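Category: Home and Everyday Life | Tags: bed making, bedding, household work, open access

We use cookies to remember your settings and to count visits. Accept all / Manage choices

3.2 Handling of the top layer

Bed making is often treated in the literature as one task with one duration. In the diaries collected for our study this was not how the participants wrote about it. They separated the bottom sheet, the bedspread or blanket, and the top layer, and they gave the top layer much more space. Of the 512 diary entries we received from households in Clevedmont and Omden, 144 mention a duvet or a quilt as the part of the bed that took the most effort. The entries were coded by two of the authors (Salinas and Bañuelos), and disagreements were discussed with a third (Ochoa) until one code was chosen.

The difficulty reported is mainly one of volume. A quilted duvet does not lie flat by itself after it has been slept under or pulled aside. It keeps the folds, and the stitched sections hold air, so that pressing on one place makes another place rise. Several participants wrote that they "chase" the thick part from one side of the bed to the other. A participant in Omden wrote: "I pull my corner and it is good, then I go to the other side and my corner is gone." We found the same complaint, in other words, in the entries of people who make the bed alone, and seldom in the entries of people who make it in pairs.

Figure 4 concerns the stage which we call the heap, when the duvet is on the bed but has not yet been spread. The heap was not included in our first coding scheme. It was added in November, after Marisol Rosales pointed out that many entries describe it as a separate moment, with its own decisions: which corner to look for, which side to begin from, and whether to lift the duvet or drag it.
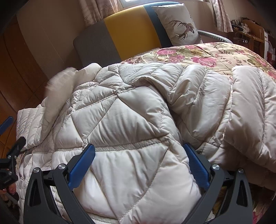

Figure 4. Quilted off-white duvet heaped on a bed with a rose-patterned bedspread.

In the answers about this stage we could distinguish 2 ways of beginning. In the first, the person takes hold of a corner and lifts it, so that the rest of the duvet follows and opens. In the second, the person puts both hands in the middle of the heap and pushes it outward, and looks for the corners later. The first way was preferred by most participants for light duvets. For heavy ones the preference was less clear, and some participants changed from one way to the other during the diary period. Age did not seem to matter here, but the size of the room did. In a narrow bedroom, where one side of the bed stands against the wall, lifting is not comfortable and pushing is more common.

The layer underneath has also an influence. When there is a bedspread under the duvet, as in the bed in Figure 4, the person must attend to two fabrics at the same time. Dragging the duvet can move the bedspread with it, and the pattern is then no longer straight. Participants with patterned bedspreads noticed this more often than participants with plain ones. It is possible that the displacement is the same in both cases and that flowers or stripes only make it easier to see. Our data do not allow us to decide between these explanations.

A further point is the hanging part. Participants in the Zepeda group, who were interviewed after the diary period, were asked when they consider the duvet to be finished. Almost 4 in ten answered that it is finished when it hangs down equally on the two long sides. Others were satisfied when the surface was smooth, even if one side was longer. One woman explained that she leaves the longer side towards the window on purpose, because her cat sleeps under it. Such answers remind us that the final state of a made bed is not the same for all households, and that a comparison of durations without a comparison of final states can be misleading.

We should mention a limit of this section. Thickness of the duvet was reported by the participants themselves, in words such as "thin", "normal" or "winter". We did not weigh the duvets. In the next section we return to the bottom sheet, for which the measurements are more complete.

Related items
Tudose, T.: Folding fitted sheets in shared households
Ochoa, M. and Rosales, M.: The Clirberg linen cupboard survey
Salinas, X.: Who changes the pillowcases?
Bañuelos, R.: Blankets, quilts and the words people use for them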